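발표자 노트: 오픈데이 보고 「로봇은 데스크톱을 어떻게 여는가, 그리고 우리는 왜 서서 봤는가」

슬라이드 1. 인사
마이크 확인. 지난번처럼 켜진 줄 알고 5분 떠들지 말 것. 발표 시간은 29분이고 질문은 뒤로 몰아 주시라고 먼저 말한다. 어차피 중간에 손 드실 분들은 드신다. 그분들은 받아 준다.

슬라이드 2. 왜 갔나
11월에 Nurham의 Grisum 작업장이 오픈데이를 했다. 초대장에는 "전자기기 분해와 재조립 자동화의 현재"라고 적혀 있었고, 우리 팀은 "현재"라는 단어에 약하다. 작년 다른 행사에서는 "미래"라고 적혀 있길래 갔더니 정말로 아직 아무것도 없었다. (웃음이 나오면 잠깐 쉬고, 안 나오면 그냥 넘어간다.)
우리 쪽에서는 네 명이 갔다. 나, Haruto Sasaki, Ulla Lindqvist, 그리고 점심이 나온다는 말을 듣고 합류한 Sota Noguchi. 점심은 샌드위치였다. Noguchi 씨의 평가는 이 발표의 범위를 벗어난다.

슬라이드 3. 현장 분위기
관람객은 52명. 의자는 10개. 의자 배분 알고리즘은 선착순이었고, 우리는 주차장에서 졌다.
진행은 Tyra Engebretsen 씨가 맡았다. 설명이 좋았다. 특히 "빠른 걸 보러 오셨으면 옆 건물로 가세요"라는 첫마디. 옆 건물은 세차장이다.
여기서 청중에게 물어볼 것: CPU를 손으로 갈아 본 분? 핀을 휘어 본 분? 두 번째 질문에는 아무도 손을 안 들겠지만 표정을 보면 안다.

슬라이드 4. 사진 두 장
말을 줄이고 먼저 보여 준다. 뒷줄에서 안 보인다고 하면 조명을 낮춘다.

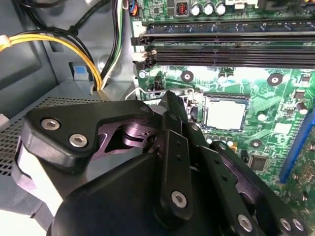
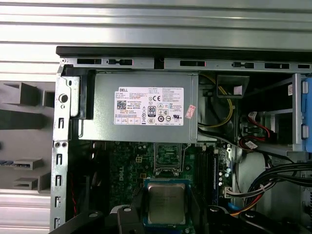 데스크톱 본체를 열어 놓고 메인보드 쪽에서 작업하는 그리퍼. Grisum 오픈데이.

먼저 첫 번째 사진. 프로세서가 소켓에 앉아 있고, 가운데 손가락 끝이 소켓 왼쪽을 향해 있다. 그 앞을 지나는 가느다란 은색 막대가 고정 레버다. 사람은 이 레버를 엄지로 대충 젖힌다. 로봇에게는 "대충"이라는 명령어가 없어서, 그 값을 누군가 숫자로 적어 줘야 한다. 메모리 슬롯 이야기는 질문이 나오면 하고, 안 나오면 하지 않는다.

그다음 두 번째 사진. 소켓은 비어 있고 칩은 두 손가락 사이, 보드 바로 위에 있다. 관람객 입장에서는 여기가 제일 조마조마한 자세다. 내 옆의 Sasaki 씨는 숨을 참고 있었다고 나중에 자백했다. 두 사진의 순서를 물으면 솔직하게, 앞뒤는 나도 장담 못 한다고 답할 것. 보드와 전원공급장치에 Dell이라고 적혀 있는데, 제조사 이야기로 새지 않는다. 지난 회의에서 그 이야기로 한참을 잃었다.

슬라이드 5. 들은 것과 내가 믿는 것
Engebretsen 씨에게 들은 것:
- 잡는 것보다 놓는 것이 어렵다. 놓는 순간의 각도 때문에 프로그램을 여러 번 고쳤다고 한다.
- 케이블은 여전히 골칫거리다. 케이블은 어제 있던 자리에 있지 않는다.
- 작업 관리 소프트웨어는 Treltano라는 자체 도구다. 이름의 유래를 물었더니 담당자가 퇴사해서 모른다고 했다. 이날 들은 답 중 가장 믿음이 갔다.

내가 믿는 것: 우리 수리 라인에 당장 들일 물건은 아니다. 모델마다 케이스 구조가 다르고, 우리 창고에는 종류가 뭔지도 모르는 본체가 쌓여 있다. 로봇보다 라벨 프린터가 급하다. Lindqvist 씨는 여기에 동의하지 않으며, 오늘 앞줄에 앉아 계신다. 눈을 마주치지 말 것.

슬라이드 6. 비용
Diane Petrenko 씨가 꼭 물을 것이다. 견적은 아직 없다. "없다"고만 말하고 숫자를 지어내지 않는다. Matar 쪽에서도 비슷한 장비를 보여 주겠다는 연락이 왔으니, 둘 다 보고 나서 표를 만들겠다고 답한다. 표라고 하면 대체로 만족하신다.

슬라이드 7. 다음 할 일
- 우리 본체 중 가장 흔한 기종을 골라 Grisum에 보내기. 나사 빠진 것 말고 멀쩡한 것으로.
- Sasaki 씨: 분해 순서 문서 정리. 지금 문서에는 3단계가 두 개 있다.
- Matar 방문 일정 잡기. 이번에는 일찍 도착해서 의자를 확보한다.

질문 시간. 거의 29분을 다 썼으면 질문은 하나만 받고 나머지는 커피 앞에서. 노트북 충전기 챙겨서 내려올 것.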